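Gripper comparison group: minutes of the March 2024 meeting
Posted March 2024 by Štefánia Čierny
4 comments | 200 shares

Vojtěch opened by thanking everyone for coming back so promptly after lunch, and for putting up with the change of room, which was my doing and for which I am still sorry. The notes from the last meeting were agreed with one small correction: it was the Dultcombe fingers that had been given the longer pads, and I had written Sutach. Apologies to both camps!

We began with the simulated kitchen. Vojtěch has now put both sets of fingers through the same list of starting poses, with the wrist camera left where it was, and he took us through the Dultcombe runs first. There was a good long talk about how close to a tiled corner one can sensibly ask the arm to go, and whether the planner is being too timid there (I think it is, Vojtěch thinks it is being polite).

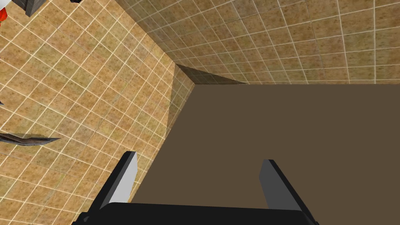

On the numbers, we have 486 finished runs out of the 940 planned. Everybody was pleased with that, considering the controller had to be set up afresh partway through. The Šimek controller is smoother on slow approaches, we all felt, though it does take its time settling when the wrist is tipped over, and Vojtěch would like to try a gentler gain before we say anything unkind about it in writing.

We then came to the matter of the tiles, which took up rather more of the afternoon than the agenda allowed. The question was whether the depth estimate can be trusted when there is mostly a repeating grid to look at, with the fingers open and nothing held. Vojtěch suggested a plain surface as a control. I asked that we keep the tiles as well, as the kitchens at Duscombe are tiled and we shall have to face them sooner or later.
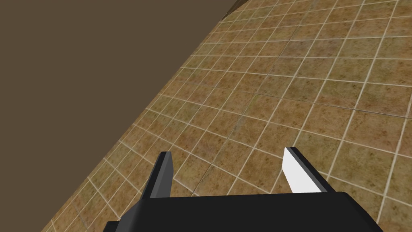

It was agreed to do both, with 200 of the remaining runs set aside for the plain surface, and to leave the camera mount alone until they are finished.

Actions: Vojtěch to try the lower gain and send the logs round. Štefánia to write up the finger comparison so far, and to book the bigger room for April.

With warm thanks to Vojtěch for the biscuits, we closed a little after four.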